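How to make a black cloth booth with cut-out letters

Quick one. Been asked for this a few times now so writing it up before I forget the order. You want a dark backdrop with two side wings and bright lettering on it, for a demo table, a craft stall, filming small stuff, whatever. Takes an evening if the fabric's already ironed. Mine wasn't.

What you need

Black fabric, one wide piece for the back and two narrower ones for the sides. Matte. Anything shiny will pick up every light in the room
Small clips, more than you think
Colored card or craft foam for the letters
White or light paper for the outlines
Scissors, craft knife, cutting mat
Glue stick
Double-sided tape or removable fabric dots
Iron. Or a steamer if you've got one
String and a bit of chalk

Cost me 40 dollars all in, most of that was the cloth. Got mine from Tehrani, the fabric place, end of roll bin. Ask for the end of roll bin, they don't put it out front.

Step 1. Hang the back piece

Do this first, before any letters. Fabric stretches a little once it's up and if you've stuck letters on flat they'll pucker.

Iron it. Then fold the top edge over once so the clips have something thick to bite. Clip one corner, pull across, clip the other corner, then fill in between. Step back. If the top edge dips, add a clip at the dip, don't just pull harder on the ends.

Leave it overnight if you can. Some of the creases drop out by themselves. The rest, go over with the steamer while it's hanging.

Step 2. Side wings

Same thing but angle them in toward where you'll be standing. Not square to the back, open them out a bit like a book. Lets light in and you don't bang your elbows. Overlap the cloth at each corner by a couple of inches, then clip the overlap partway down as well as at the top, otherwise it gapes and you get a stripe of wall showing.

Negin Ranjbar does hers with the wings on a separate rail so they swing. Nice, but more work. Clips are fine.

Step 3. Draw and cut the letters

Two sizes. Smaller word up top, bigger one underneath. I like a rounded bubbly letter for the top line, it's way more forgiving if your scissors wander. Plain capitals for the big line so it reads from accross the room.

Draw on the back of the card, in reverse. I forget this every time. Cut the outside first, then the holes with the knife (the middle of the "a" is the annoying one).

Colors: anything pale or bright works on black. Yellow, orange, pink, sky blue. Dark green and purple vanish, skip them. Changing color every letter looks cheerful and also means you can use up scraps.

Step 4. Outlines

Glue each letter onto white paper, leave a thin border, cut again. Boring but do it. Makes the edges crisp against the cloth. A pale letter can take a colored outline, like orange round peach. Let them dry under a heavy book or they curl.

Step 5. Place them

Start with the middle letter of the big word and work outward. Chalk a faint line if you want it straight. For the top word, a slight curve hides bad spacing better than a straight line does. Hold a string across, let it sag or lift a touch, follow that.

Tape on the back, corners plus center. Press and hold. Don't peel and restick over and over, the tape fills up with lint and then it's useless.

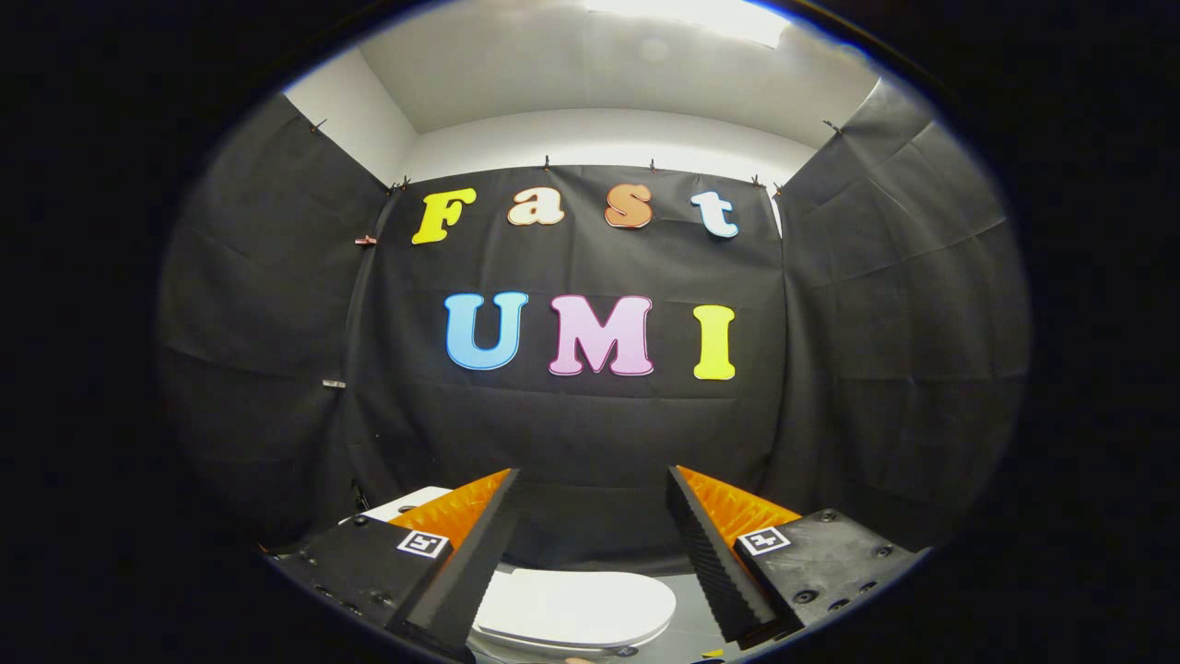
Step 6. Check the light

Overhead light on, then off, then on with a lamp. Look for glare on the card and for folds that throw a shadow over a letter. Small tugs at the bottom hem fix most folds. If a letter shines, tilt the lamp, or dust the card with a bit of chalk and rub it in.

Step 7. Packing it away

Letters off first, flat, in a folder with baking paper between them. Roll the cloth on a cardboard tube, don't fold. Clips in a jar. Pencil the letter order on the back of the folder too, you'll thank youself next time.

Nayeli Olvera asked if felt works for the letters. Yes, but it grabs lint and the edges go fuzzy. Foam if you're putting it up more than once.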